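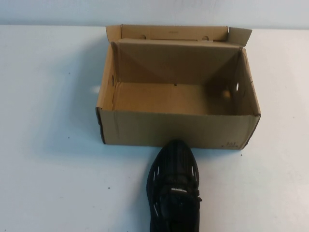
# About Sikach

Sikach writes software for robot arms. We do planning, perception, and the tools that people need when the first two don't agree with each other. We don't build arms or grippers, and we have no plans to. There are plenty of good ones out there already, and what we love (really love, ask anyone who has sat near us at lunch) is the part between the camera and the motors.

## What we work on

Our main product is Jastard, a task planner for packing and sorting. You give it a goal in plain terms, such as "shoe in box, toe to the left, lid closed," and it works out an order of moves, checks each one against what the cameras see, and tries again when something has shifted. Planning a single pick is pretty well understood these days. Planning a whole job, where move four depends on how move two went, is where we spend our days, and it's a wonderful problem!

Shoes and shoeboxes are our favorite test at the moment. A black sneaker on a white table sounds easy until you ask a depth camera where the dark knit ends and the shadow starts. Cardboard has its own ideas too. A lid flap that stands straight up can block the path the planner liked best, a hand hole lets light through and puts a bright patch on the inside wall, and an open box has five surfaces you can bump into on the way down. We've rewritten the box model more times than any other piece of code we own, and the current version finally treats the lid as a moving part with a hinge instead of a wall that sometimes isn't there.

The other half of our work is Venter, our replay and debugging tool. It lines up camera views, joint positions, and planner decisions on one timeline, so you can stop at the exact moment a plan went sideways and see what the software believed right then. Venter started as a script that Marion Innes wrote for herself. Then everyone in the office wanted it, then two customers saw it over our shoulders and wanted it too, so now it has a proper name, a manual, and a search box that works.

## How we got here

Đức Tăng and Marion started Sikach in a rented unit in Wandcombe, with one arm, one table, and a very long list of things that annoyed them about the planning software they had used before. Đức came from motion planning and Marion from computer vision, and their first few months were mostly spent arguing over who should own the object's position. (The answer we settled on is that perception owns it until the gripper closes, and after that control does. It's still written on the wall by the door.)

We're still in Wandcombe, in a bigger unit with better heating. The original table came with us.

## How we test

Every change to the planner goes through 300 simulated runs before it gets anywhere near an arm, and then 40 runs on real hardware with real objects. We keep the failures. Our regression set has 536 of them now, sorted by what went wrong, and picking one apart is the first thing a new engineer does here. Some are old friends by this point: the flap that springs back, the lace caught under a fingertip, the shoe that gets nudged against the front of the box and won't come away cleanly.

We try to change the lighting between sessions and we leave scuffed boxes in the mix. Customers' boxes are scuffed, so ours should be.

## Working with us

Most of our projects begin with a short trial. You send us your objects, we run them on our tables, and you get the Venter recordings whatever the result. If your job is a poor fit for Jastard, we'll say so early and show you where it struggled.

We also enjoy hearing from people who just like this stuff. Students have visited, and a few have stayed for the summer. The next intern group starts in June, and Marion reads every application herself. Tell us about something you built that didn't work at first, and what you did next.

*Page updated December 2024*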